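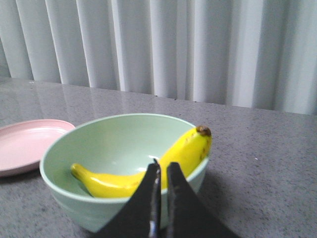
The gripper at the bowl, seen from the wrist camera. Blair Tosh looks after the cell at Coltura.

Blair Tosh starts the morning with a rag. Before the arm at Coltura is powered up, Tosh wipes both fingers with alcohol and looks along their inner edges for nicks.

"They're flat plates, so any bend shows up pretty quickly," Tosh says. "I put a straightedge on them. If one's off, I swap the pair. I don't mix an old one with a new one."

The fingers are held on by screws that Tosh tightens in two passes and marks with paint. A new pair gets 30 open and close cycles with nothing between them, then a check on the screws. Most of the trouble last November came from the wrist cable, which had been clamped too tight and failed inside the jacket.

"It looked fine from outside. I lost two days on the camera before I touched the cable. Now there's a loop in it, and I replace it every 12 weeks."
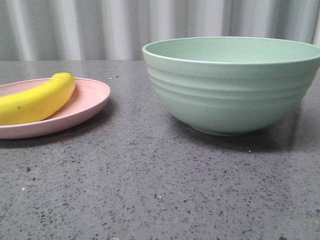
The second camera doesn't move, and Tosh likes it that way. Its bracket is bolted down, and each morning's view is compared with a saved one. The bowl and the plate can go anywhere within reach, but the counter edge has to line up.

"If the edge has shifted, somebody bumped the bracket. Then I recalibrate, and that's 40 minutes gone. I'd still do that before running on a bad setup."

Ľudovít Říha, who covers the cell when Tosh is away, works from the same sheet. It has 11 lines and hangs by the power switch. Tosh wants to add one for the curtain, which should be pulled all the way across before the cameras are checked.

"Ľudovít already does it," Tosh says. "I'm the one who forgets."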